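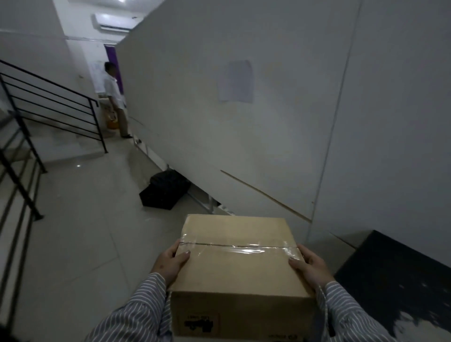
Witeck C4 Corridor Carrier
Product safety notice and return instructions for the drive release assembly

Status: field correction in progress
Notice issued: 6 Mar 2018
Applies to: Witeck C4 units fitted with the first-pattern drive release
Does not apply to: C4 units fitted with the second-pattern release, or any unit of the C2 series

Product summary

The Witeck C4 is a self-driving indoor carrier for parcels and boxed supplies. It travels on level floors between fixed stops and is intended for buildings in which goods would otherwise be carried by hand. The rated load is 84 lb. The carrier does not climb stairs and must not be used on ramps.

Description of the fault

In February a C4 in service at the Cletitz distribution office failed to hold its position at a stop. The operator had pressed the red stop button, and the display showed "Stopped." The carrier then rolled forward nearly 30 inches while a box was being lifted from the deck. The operator stepped clear and was not injured. The box was dropped.

The unit was examined at the Hutsuliak service center by Inna Pavliuk and Yulan Peng. They found that the return spring in the drive release had lost tension. When this happens, the release lever can rest between its two positions. The motor is switched off as intended, but the holding brake is not fully applied. The controller reads the motor only and therefore reports a normal stop.

Three further units were recalled for inspection, and one showed the same wear. All 4 units had been in daily use with loads close to the rated limit.

What owners are asked to do

1. Switch the carrier off at the key and remove the key.
2. Read the label inside the rear cover. First-pattern assemblies are marked DR-1. Second-pattern assemblies are marked DR-2.
3. If the label reads DR-1, take the carrier out of service. Do not adjust the lever or fit a spring from another supplier.
4. Contact the service desk with the serial number. A replacement assembly will be sent free of charge.
5. Return the old assembly in the carton in which the new one arrived. Close the top flaps and tape the full length of the seam, carrying the tape over both ends.

While a carrier is out of service, goods should be moved by hand in loads that one person can manage, with both hands on the box. Routes that pass a staircase should be kept clear of bags and loose items at floor level. Boxes should not be stacked so high that the carrier of the load cannot see the floor ahead.

Replacement part

Drive release assembly, second pattern
Part number: DR-2
Supplied with: spring, lever, brake sensor, two mounting screws, fitting sheet
Fitting: by a trained technician only
Test before return to service: 100 consecutive stops at rated load, with no movement after any stop

The DR-2 assembly adds a sensor to the brake itself. If the brake is not fully applied, the display shows "Brake open" and the alarm sounds until the key is turned off. Existing controllers accept the sensor without a change of software – the connector is already present behind the rear cover.

Questions from owners

Can the carrier be used without a load until the part arrives?
No. The unloaded carrier is heavy enough to cause injury to the foot or ankle.

Is the yearly service affected?
The service date remains the same. The stop test will be entered in the service record by the technician.

Does the notice cover carriers sold under the Zirnura name?
Yes. Zirnura carriers were built to the same drawings and use the same drive release. Owners should follow the steps given for the C4.

Contacts

Service desk and part requests: Oksana Dmytriv
Reports of injury or unexpected movement: Valentyna Bilyk, Product Safety
Technician training: Fraser Gillies

Reports of unexpected movement should give the serial number, the load on the deck and the wording shown on the display at the time.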